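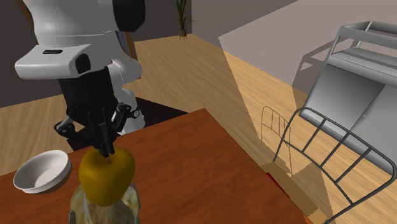

Help us try out the Stotel practice kit!

Wevport is looking for 30 people to test Stotel, our software kit for learning to steer a robot arm in a simulated room. You'll work the gripper around everyday things like fruit and a fork, then tell Jean Gunn what was fun and what drove you nuts. Beginners very welcome (we mean it!).

Sessions run 4 hours, in April, from your own computer.

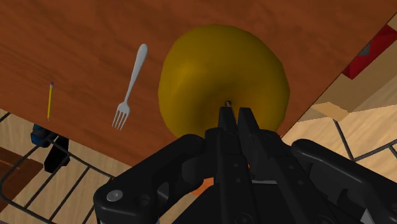
How to join

Write to Iwona Kurek at Wevport and say which mornings suit you. Each tester gets $115 and keeps the kit.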